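3.2. Recogida de demostraciones en simulación

Los episodios se generaron en Flanik, el simulador de interiores que mantenemos en Nemden. Para la tarea de salón se definieron 6 disposiciones de muebles, y en cada una se sortearon la posición de los objetos pequeños, la textura del suelo y la intensidad de la luz. El operador recibe una instrucción escrita, por ejemplo «ve hasta el portátil que está en el sofá», y conduce al agente con un mando hasta que considera cumplido el objetivo.
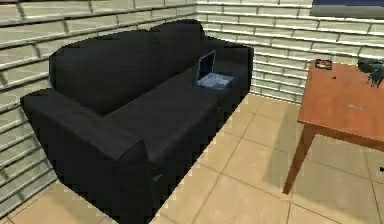 Figura 3. Vista de una disposición de salón, con el portátil abierto sobre el asiento del sofá y la mesa a la derecha.

Se grabaron 100 intentos por operador, repartidos en sesiones cortas. Tras descartar los episodios con colisiones o con la instrucción mal interpretada quedaron 997, que forman el conjunto Turcotte. Cada episodio guarda las imágenes en color, la profundidad, la pose del agente y la acción en cada paso. Las instrucciones se redactaron en mayo y se revisaron una sola vez. Los objetos que asoman solo en parte por el borde de la imagen no se etiquetaron, salvo cuando la instrucción los nombraba. La política Jadlow se entrenó con 3 semillas distintas sobre la misma partición, sin aumentar los datos; los resultados por disposición se recogen en la sección siguiente.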